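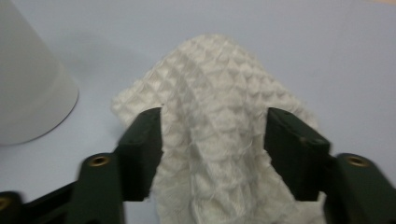
Ticket 709: Loose fibres left on tables and white containers

Site: Drerurcombe
Raised with: Gandance Facilities Helpdesk
Opened: 23 January 2021
Category: Cleaning materials
Priority: 3
Status: Closed, with one action carried over

Summary of fault

The site reports that fine white fibres are left on table tops after the daily wipe-down. They are hard to see on the pale surface and are usually noticed only when they catch on a sleeve or show up on something dark. The site asks whether the cloths are faulty or whether the method of use should be changed.

Cloths affected

White waffle cloth supplied by Farías, delivered in December as part of an order for 600. The weave is the usual raised grid with small square pockets. The cloth inspected has fine loose threads standing out from it, and its lower part is fuzzy and slightly frayed. Cloths in this condition should not be used on table tops or containers.

Log

Entry 1. The site was asked to confirm how the cloths are washed. Reply received: they go to Trultgate Laundry in the same bag as the hand towels and come back folded. The helpdesk advised that towels shed heavily and that the two should be bagged apart. The site agreed to start with the next collection.

Entry 2. A new cloth from an unopened pack was used on one table and a laundered cloth on the table beside it. The new cloth left a small amount of lint. The laundered cloth left a good deal more, mostly along the line where the wiping stopped. The site was told that some shedding is to be expected until a cloth has been washed.

Entry 3. Spray cleaner was ruled out. The same result was obtained with plain water, and the bottle was returned to the cupboard.

Entry 4. Separate bags were used for the Trultgate collection. The returned cloths were tried on three tables and the site reported a clear improvement, although older cloths with worn edges continued to shed. These have been withdrawn and marked for floor use only.

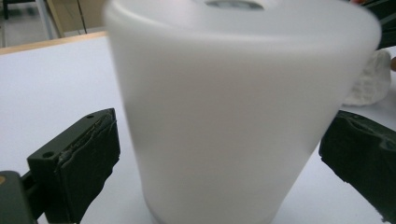 Entry 5. The site asked for the containers to be covered by the same ticket, as fibres had also been found on them after wiping. It was agreed that the fault was likely to be the same, but that the shape calls for more care. The white frosted type is wider at the top and narrows towards the base, so a cloth drawn upwards tends to carry any lint to the rim. It also has a small oval opening in the top, and a loose thread can easily be pushed into this without being noticed. Staff have been asked to wipe from the rim down, to keep the cloth folded with its edges inside, and to check the opening before the container is put away.

Resolution

The fault is attributed mainly to washing the cloths with towels, and in part to keeping worn cloths in use. No claim will be made against Farías. The remaining cloths may be issued once they have been through one wash.

Action carried over

Drerurcombe to ask Trultgate whether a separate bag for cloths can be added to the standing collection – at present it has to be requested each time.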